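Collections Technician (Rehousing), Works on Paper
Wurnora Regional Gallery
Fixed term, full time
Posted 2023-05-10

The Wurnora Regional Gallery holds 1,583 prints, drawings and watercolours, most of them received through the Boutros bequest. The gallery is rehousing this part of the collection before it moves to the new store at Milter, and seeks a technician to carry out the work under the direction of the registrar.

Duties

Remove works from acidic mounts and old frames where the conservator has approved it. Cut window mounts and folders to the gallery's standard sizes. Measure each work, check its accession number against the register and record its condition in the catalogue database. Label boxes and update locations on the day of any move. Report mould, insect damage or flaking media to the conservator before further handling.

The first stage covers 951 works and begins in July. Oversize sheets and framed pastels are excluded from this stage.

Selection criteria

Essential:
Experience handling works on paper in a gallery, library or archive
Accurate mount cutting by hand
Working knowledge of a collection database
Ability to lift and carry solander boxes with a second person

Desirable:
A qualification in museum studies, conservation or a related field
Current driver's licence

Conditions

The position is based at the Grorkthorpe annexe, with travel to Milter as required. The workroom is kept at low light levels and the programme includes periods of repetitive bench work. A police check is required before appointment.
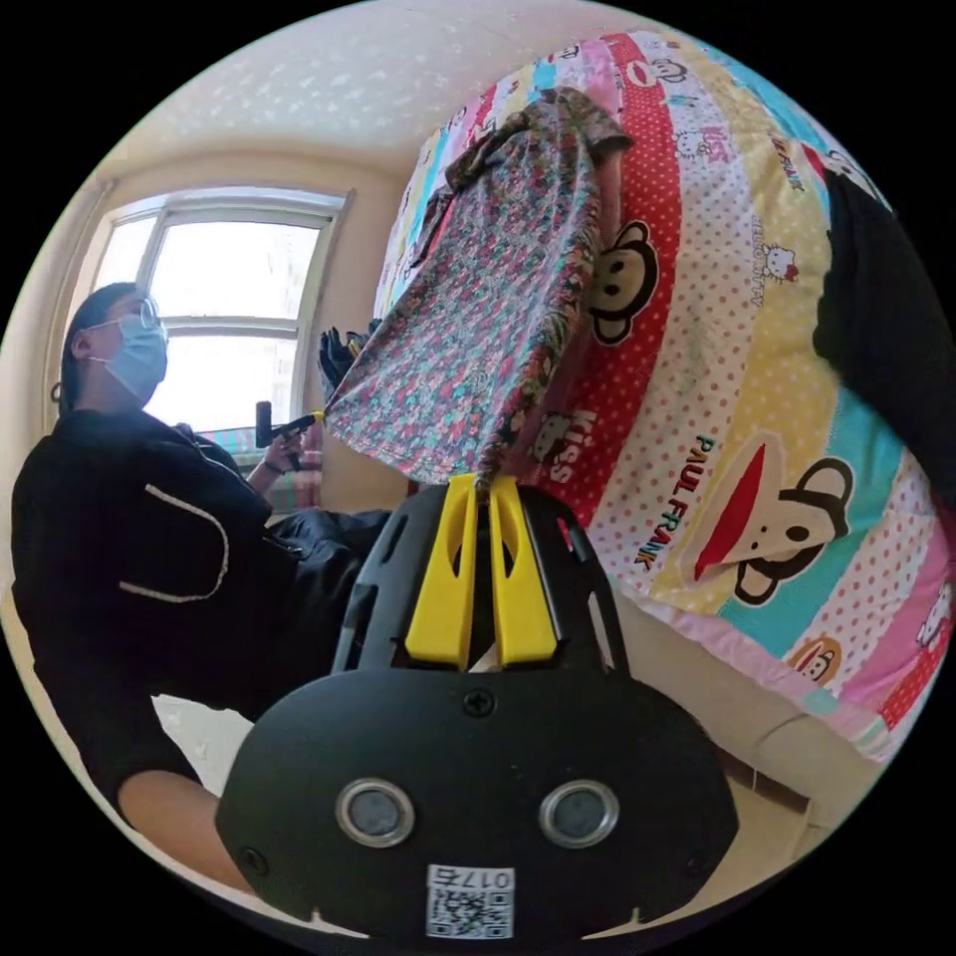

How to apply

Send a cover letter of no more than 600 words addressing the essential criteria, a résumé, and contact details for two referees. Combine these in one PDF. Shortlisted applicants will complete a mount-cutting exercise at the annexe; materials are supplied. Late applications will not be considered.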